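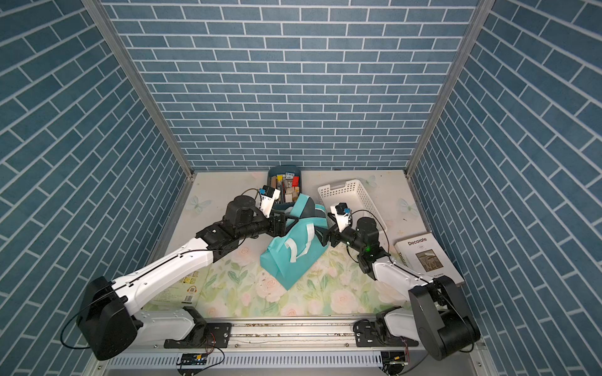
# Zalimance Wallpaper Names

2 min read

A plain list of 1651 wallpaper pattern names, typed up from old sample books by someone who should have been doing the ironing. One row per name. Last updated January 2024.

## What's in it

Each row has a name, a maker (Fornier, Jimitz or "unknown"), a main colour and a notes field. The notes field is where my patience went. Spelling is as printed, so "Rose Bowre" stays.

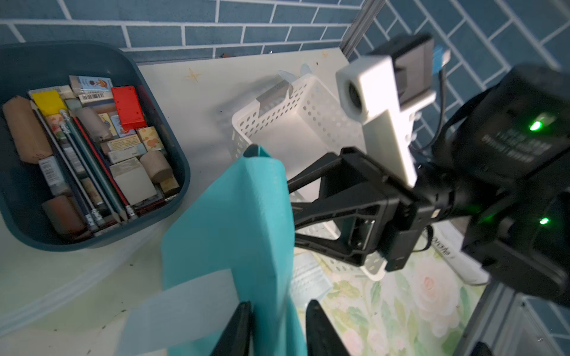
Makers reused names freely. Fornier sold three different papers called Morning Walk, one of them brown. These get separate rows with a number on the end.

## Colour and motif

Motifs were tagged by hand, using the maker's own words where there were any. Flowers beat everything else by a mile, and most of the arguing - with myself, mainly - was over papers with two motifs. Pink roses with blue butterflies, like the tabletop in the photo, go under "floral" with "insect" second. The brick pattern behind it would be "masonry", a tag I resisted until Jimitz wore me down.
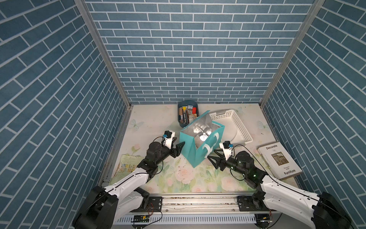

Names with accents are kept in full. If your software turns Þrastardóttir Stripe into soup, check it's reading UTF-8 before writing to me.

## Known problems

- "Greige" appears under both grey and beige. A bird pattern on the tabletop's scale would be "small", though, as its butterflies are; size tags follow the motif and ignore the roll.
- 100 rows have no colour. The books had faded.

## Licence

Do what you like with it. Credit is nice.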